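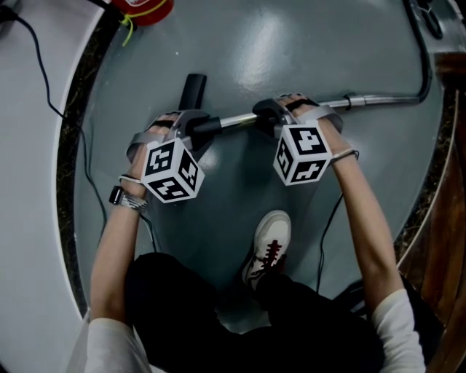 A reader of our May update wrote back that a bar is a bar, and asked why we would spend grant money on where people put their hands when the room still needed a decent clock. Fair question! The room now has a clock. And the bar has become the most talked-about thing in the building, so that comment is a good place to start.

Skenora Seated Strength
Progress report to the Penner Fund
September 14, 2023
Covering the Flimham room and the monthly sessions in Dreltness

Where we are

The short version is that the room is open, it's busy, and people are coming back. We logged 726 visits between the May update and the end of August. The plan we sent you with the application had 500 for the same stretch, and we thought that was a brave number when we wrote it down. A visit means one person signing in and doing at least part of a session. We don't count friends who come along for the ride and sit by the window, although several of them have ended up signing in after all (one lasted two weeks as a spectator before asking for a turn).

Flimham accounts for most of it. The Dreltness sessions are smaller, and we only started them in July, but the last one was full and we had to ask two people to wait for the second half hour. More on that below.

The bars and the grips

Most of what we do in this room is done sitting down, with both hands on something solid. The one at the top of this report is a typical hold: seated over the round gray platform, both hands wrapped over the chrome, the left one just to the right of the black foam. I could write a page about those few inches between the foam and the hand, and for once somebody has paid me to.

When we planned the equipment, we assumed that people would want to hold the foam. It's soft, it's warmer to the touch than metal on a chilly morning, and it looks like the place where a hand is supposed to go. A lot of them do hold it. But plenty move straight in to the bare tube, and once they've found their spot they go back to it every time. Some say the foam feels too thick for them to close their fingers around. Others like their hands closer together. A couple of regulars switch halfway through, starting out on the foam and moving in as they get tired.

So we stopped telling people where to hold. The instruction card used to say "grip the foam ends." The new card says "find a grip you can keep," and then goes on to posture. It's a small change and it has saved so much fussing at the start of each group. The session leaders used to spend the first five minutes nudging hands along the bar. Now they spend it on feet and backs, and that was what they wanted to be doing all along.

We did buy a thinner replacement sleeve to try on one bar, for those who want something softer but slimmer. The first one slid. The second has stayed put for three weeks and I'm hopeful. If it's still there in October we'll order more out of the small parts line.

Chrome, by the way, shows every fingerprint. We wipe the bars between groups with plain soapy water and a dry cloth, and we gave up on the spray cleaner early on after it left a film that felt slick under the palm. The cloths go home in a bag and come back clean. If another group is thinking about polished bars, please pass this along to them: buy twice the number of cloths you think you need.

The platforms

The round platforms took longer to get right than the bars. They arrived on time but the floor in the Flimham room isn't level near the radiator wall, and anything set down there had a slight rock to it. You wouldn't notice it standing up. Sitting and pulling, you notice it right away. We moved the whole layout over toward the doors and had the bad corner looked at. The landlord has agreed to fix the floor over the winter break at no cost to the grant.

I like the gray. We argued for a brighter color at the time and lost, and I've come around completely. It doesn't glare under the ceiling lights and you can see at once if someone has dropped a key or a hearing aid battery.

Footwear has turned into a topic, too. We ask for flat shoes with laces or a strap that closes. Sneakers are ideal. We had some early trouble with loose slip-ons, and we now keep a short bench by the door where people can change without blocking the coat hooks. The bench came from the Dreltness end of the project, where it had been sitting in a hallway, so it cost us a borrowed van and one sore back.

What a session looks like now

The first groups ran a full hour. That was too long. People were polite about it, but by the last fifteen minutes the room had gone quiet in the wrong way. Since June we've run forty-minute sessions with a real break in the middle, and the mood is so much better. There's chatting in the break, and people refill their water and compare notes on which seat they like.

We begin with sitting tall and just holding the bar, no pulling, for a few slow breaths. Then gentle pulls, then pushes, then some work with the feet. After the break we repeat whatever the group found hardest. That last part was suggested on a feedback slip and it's now my favorite bit of the whole program. The group votes, loudly.

Everyone sets their own pace and anyone can stop at any point. Nobody has to explain. We had that in the original plan and I'm glad we held to it when the groups got fuller and there was some temptation to run them like a class with a drumbeat.

Feedback slips

We've collected 359 slips so far. They're half a sheet of paper with three questions, and the last one is simply "Anything else?" The answers to that one are the ones worth reading. A few that came up again and again:

The music. Opinions are split right down the middle and I don't expect this to be settled in the life of the grant. We now have music in the morning groups and none in the afternoon.

The temperature. The room was stuffy in July. Two fans have helped, though the one by the doors rattles on its high setting.

The clock. See the top of this report. It's on the wall opposite the seats now, with big numbers, and the slips stopped mentioning it within a week.

Getting up from the seats. Several people asked for something to hold on to at the side. We've put a sturdy chair next to each place for now. It works, and it makes the room feel crowded, so we're looking at a better answer.

More mornings. This is the most common request by far. We'd love to do it.

Money

We're in good shape. Spending is on plan for the equipment and slightly under for room hire, thanks to a late start in Dreltness. The small parts line, covering sleeves, cloths, end caps and the signs, stands at $692 spent. That's more than we expected by this point, mostly down to the sleeve experiment and the second batch of cloths. We don't need to move anything between lines yet. If the thinner sleeves work out and we fit them all through the room, I'll write to you first with a price.

The full table is attached in the usual format.

Dreltness

I was nervous about this one. The hall is shared, so everything has to come out of storage and go back in again on the same day, and the bars are heavier than they look. For the first session we allowed half an hour to set up and needed nearly all of it. We've since marked the floor with tape so that each piece goes to the same spot, and put the heaviest items nearest the storage door. Last time we were ready early enough to have coffee.

The people coming in Dreltness are newer to exercise than the Flimham groups, and many of them told us they hadn't done anything like this in years. They're also a riot. The vote for the repeat exercise took so long at the August session that we nearly ran out of time to do it.

We would like to go from one session a month to two. The hall has offered us a slot. What's missing is a second trained leader for that day, and the training course fills up quickly.

What's next

Before the next report we plan to:

Decide on the thinner sleeves and order them if the test holds up.
Find a side support that takes less space than a chair.
Run one extra morning group in Flimham as a trial through November.
Get a second leader trained for Dreltness.
Replace the rattling fan, or at least find the screw it has lost.
Print the instruction card in larger type. The current one is readable if you're standing over it, and our people are sitting down.

You asked if someone from the Fund could come and see a session. Yes, please! Mornings are livelier. Wear flat shoes, and be ready to be handed a place at a bar, as the regulars don't let visitors stand at the back for long. The side entrance is the one to use, and the parking behind the building is free until noon.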